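4.2 Naming and recall among buyers of heavy goods
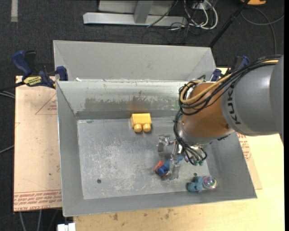

Figure 3. Maker's name on the body of an industrial arm.

Short names are said to be remembered better than long ones, a claim repeated so often in the trade press that we felt someone should be rude enough to test it. Ekwueme's earlier survey drew 3689 replies and found that length mattered less than where people had met the name. A name on a letterhead was forgotten by lunch. A name on the goods fared better, even when, like the dark KUKA lettering in Figure 3, it ran nearly upright and asked the reader to tilt the head. Our own respondents seemed quite willing to tilt.

We made up four supplier names (Hikow, Pesetwood, Tang and Stiment) and put each on a mock catalogue page for the same dull pump. After removing those who had ticked every box, we were left with 1136 buyers. Tang was recalled most often, though a good many recalled it as a drink. Pesetwood came second, despite being the longest of the four and sounding like a village with a disputed car park. Stiment was remembered chiefly by people who disliked it, and they remembered it very well. Hikow did poorly in every group, and 31 respondents wrote in the comments box to ask how it was said. We had not agreed on this ourselves.

Upright lettering cost a little in speed of reading but nothing we could measure in recall a week later. The effect held for over 400 buyers who saw the page only once. Yakubu Ekwueme has suggested that the extra effort of reading fixes the name in the mind; the present authors would like to believe him, but the dislike of Stiment explains nearly as much. Section 4.3 takes up colour.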